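Papeles domésticos para un trámite de inmigración: cómo guardarlos en casa

Por Eleni Hoxha
Mayo

Un expediente de residencia o de reagrupación familiar genera papel durante meses, y casi todo acaba en un cajón de la cocina. El sistema descrito a continuación cabe en una balda.

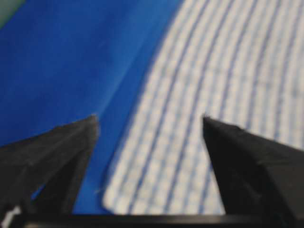 El material necesario es un archivador de anillas, fundas de polipropileno y siete separadores: identidad, domicilio, ingresos, familia, estudios, salud y correspondencia con la administración. Conviene evitar las fundas de PVC blando, que con el calor se adhieren a la tinta de impresora láser y levantan el texto.

Los originales no se perforan ni se grapan. Si un certificado llega grapado de origen, se deja como está: separar las hojas de un documento apostillado puede invalidarlo. Las notas van en una hoja aparte, a lápiz.

De cada documento se hacen dos copias. Una se guarda detrás del original y otra en un sobre fuera de casa. El escaneado se hace a 300 ppp, en PDF, con un nombre que empiece por el año y el mes para que el orden alfabético coincida con el cronológico.

En la cara interior de la tapa se pega una tabla con tres columnas: documento, fecha de expedición y caducidad. Los antecedentes penales y algunos certificados de empadronamiento vencen pronto; el plazo exacto figura en las instrucciones de cada trámite y debe comprobarse antes de pedir cita.

Humedad: el archivador se coloca en vertical, separado de la pared exterior y lejos del fregadero. Una bolsita de gel de sílice dentro de la caja es suficiente. Si una hoja se moja, se seca en plano entre papel absorbente, con peso encima, cambiando el papel cada pocas horas. Sin secador.

Los resguardos en papel térmico se fotocopian el mismo día. El original pierde contraste en pocos meses, antes si está en contacto con plástico.

Comentarios

Ghazal Farahani: Yo añadiría un separador para las traducciones juradas. Las tenía mezcladas con los originales y en la ventanilla tardé casi 2 minutos en encontrar la del acta de matrimonio.

prullano: ¿El gel de sílice se puede reutilizar?

Eleni Hoxha: Sí, si el fabricante lo indica. La temperatura de secado viene en el envase.

Última actualización: mayo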